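Tinska (student robotics project)

Tinska is a student project in which a pair of robot arms learn to handle picture books. It belongs to the after-hours robotics club at Dreslow, and I've been in it long enough to be trusted with this article (and to be told off when it goes out of date, so please shout if you spot something!).

Name

The name comes from the label on an old biscuit tin where the club used to keep its spare screws. It was meant to last until we thought of something better. The two arms have names as well: Cesar is the left one and Mutiso is the right one, and people get quite cross if you mix them up.

Background

The club had always done wheeled robots before this, mostly line followers and the odd thing that bumped into skirting boards. Tumaini Masanja, who was in the year above me, wanted to try arms instead, and put up a notice one November asking who fancied it. Three of us turned up. We spent the first few meetings arguing over what the arms should do. Stacking cups was popular, so was sorting socks, and then somebody's little sister asked if it could read her a story and that was that.

Reading the story is still a long way off, I should say. What Tinska works on is the part before it: finding a book lying flat, getting hold of it from both sides, turning it the right way round for a reader and, one day, opening the cover. A book is a lovely awkward thing for a robot. It's flat, so there's hardly any edge to grab, and if one arm pushes harder than the other the whole thing swings round like a door.

The workspace

Both arms are mounted on a single aluminium rail along the front and reach in towards the middle. Walls go round the other three sides, covered in a very loud plaid paper. I'm fond of it. The worktop is the opposite, a pale creamy marble pattern, and I think the two together look like a café that's changed hands halfway through decorating.
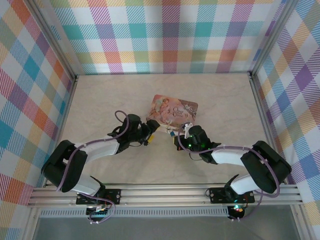 Both grippers at the lower edge of "Once Upon a Time".

Cables run along the upper part of each arm and over the elbow. Cable routing is the first job every new member is given, and it's a better lesson than it sounds: leave too little slack and the wrist can't turn, leave too much and the loop catches on things. The usual advice is to move the arm by hand through its whole reach before you tighten a single tie.

How a session works

We work in pairs, one person on each arm, and a session is 50 goes. Before each go the book is put down at a slightly different angle, and the pair then steer the arms through the job while everything is recorded. The recordings are what the program learns from, so a calm, slightly boring go is worth far more than a flashy one. Talking to each other helps a lot. Most pairs end up with a sort of private language ("mine", "yours", "bit more", "STOP").

Our longest run so far is 142 goes, done over a half-term by two people who then didn't want to look at a book for a while. A go gets thrown out if the book leaves the worktop or if either driver laughs so much that the arm wobbles. That second one was written into the rules after I joined and I'm not saying why.

Views from the gripper

Looking from close to the gripper changes the job completely. From further back a book is a pink rectangle. From down by the fingers it's nearly all cover, and you steer by whatever is printed on it: a bit of lettering, a rabbit's ears, the corner of a flower. New drivers tend to stare at the wide view and ignore the close one, then swap over after a few sessions and never go back.

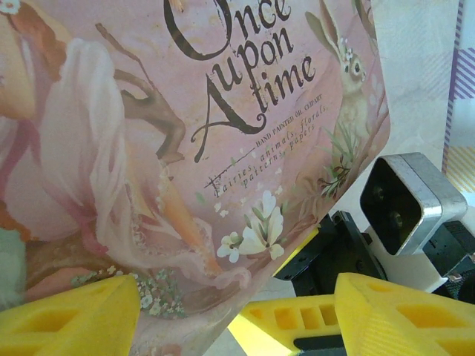 Dreslow, 2019-09-01

The cover with the rabbit in its flower crown is a favourite with drivers, and I'd recommend a busy cover to any club trying this. There's always something on it to line your fingers up with. Plain covers are miserable! You lose track of which way round you are, and both drivers start guessing.

The fingers in the close view are the bright yellow ones. I like the colour very much for this work, as you can pick out the tips against pretty much any page, and a driver's eye goes straight to them.

Joining

New members are welcome at any point in the year and don't need to have built anything before. You'll start on cables, then sit beside a driver for 2 sessions, then get an arm of your own to look after. Ask for Mutiso if you're left-handed, it somehow feels easier from that side.

See also

Line followers at Dreslow
Cable routing (beginner's page)
Rules for thrown-out goes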